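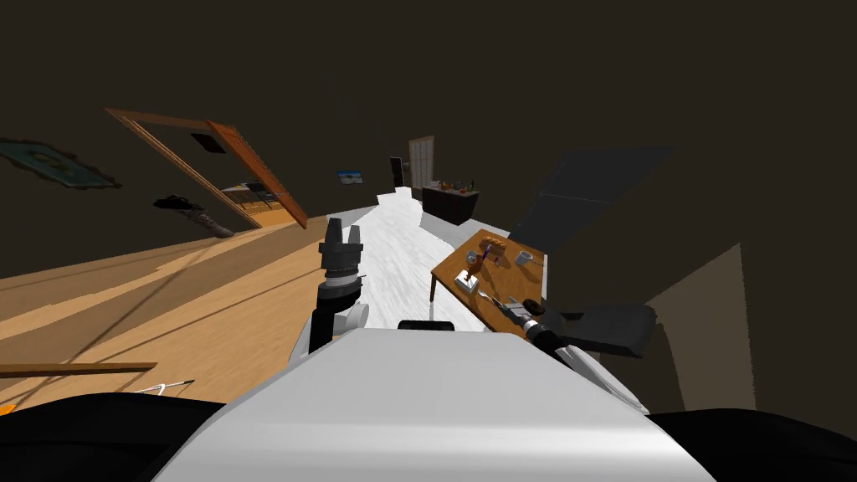
Student Projects / Geography and Local Studies

Bus Shelters and Waiting Conditions on the Staswood to Skurkdale Route

Final report, submitted April 15, 2021

1. Purpose of the project

The bus route between Staswood and Skurkdale is the only public transport link for the villages along the valley road. The project set out to record the condition of its stops and to learn how passengers judge them. The question was raised in class after the winter timetable was introduced and waiting times at the smaller stops became longer.

2. Method

The route has 19 stops, and each was visited twice, once in daylight and once after dark. At every visit the same form was completed, covering seating, lighting, the state of the timetable, and the distance to the nearest safe crossing. Printed survey cards were left at the public library in Staswood and at the Zarkach Road health center during January. A total of 456 cards were returned. Cards with no stop named were kept for the general questions but were left out of the comparison between stops.
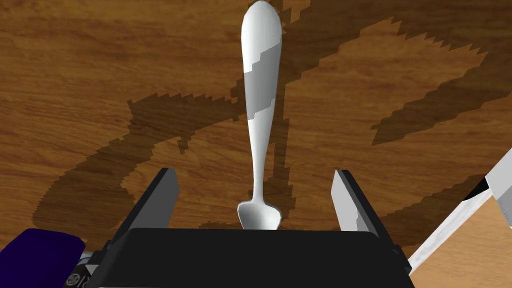 Passengers were asked to rate their usual stop from one to five and to name the improvement they would most like to see. They were not asked for their age or address. This limits what can be said about older passengers, who are often mentioned in the written comments.

3. Findings

Eleven of the stops have a shelter with a roof. The remaining eight consist of a pole and a timetable case, and in two places the case contained the previous year's timetable at both visits. Lighting was judged sufficient in the town and poor on the stretch past the Gronow turn, where the stop stands on a grass shoulder with no sidewalk.

Ratings were lowest at stops without a roof. Seating was requested less often than expected – most comments concerned wind, standing water, and the lack of any notice when a bus is late. Passengers at the Skurkdale terminus gave the highest scores, although that shelter has no bench. 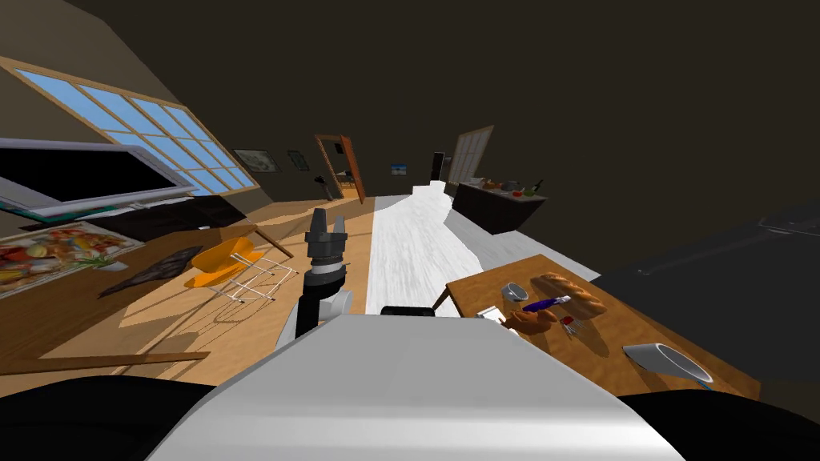

L. Gronow

4. Discussion and recommendations

The results describe one winter month and should not be applied to the whole year. The cards were also available only at indoor locations in or near town, so residents of the upper valley are probably underrepresented. About 1,000 cards were printed, and a second collection at the village schools would have been useful.

It is recommended that current timetables be posted at all stops before any building work is considered, as the cost is low. A shelter at the Gronow turn should come next, together with a light and a short length of paved surface. The completed forms and the blank survey card are attached as Appendix A and Appendix B.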